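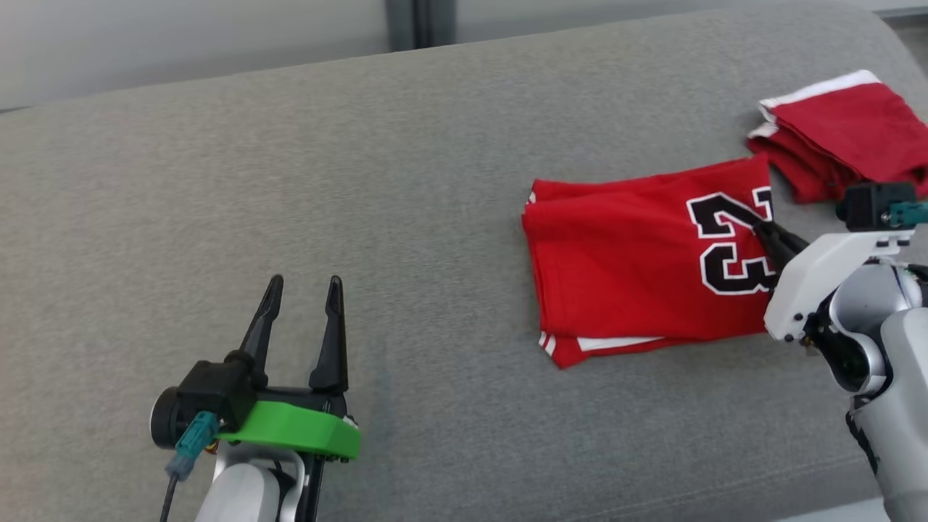
Printed jerseys should be folded with the number on the outside. The usual advice in club kit rooms is the reverse - print inward, plain cloth outward, on the theory that the inner layers protect the lettering. I think the theory is weak and the practice wastes time.

The objection to outward folding is abrasion. A jersey on a shelf does not move enough to abrade anything. What damages a heat-applied numeral is a hard crease held under load, and folding inward makes that more likely, as the numeral ends up near the core of the bundle where nobody checks whether it lies flat. With the number on the top panel, a crease through it is visible at once and can be corrected.

The second argument is retrieval. When I took over the shelves at Haugland we had some 70 shirts in one color, folded into identical blocks. Finding a given number meant opening bundles, and an opened bundle is rarely refolded well. With numbers outward, a stack can be sorted without unfolding it.

I am less strict about edges. The folding guide issued with our Matbridge shelving asks for all layers to align to within 2 centimeters. Striped trim is often stiffer than the body fabric and will push out at a corner whatever is done to it. A strip of trim showing below the top flap has no effect on storage, and forcing it under adds thickness on one side, so the stack leans.

Sleeves go in first, flat, then the hem comes up to meet the shoulders. Shirts without numbers go on a separate shelf and can be folded either way.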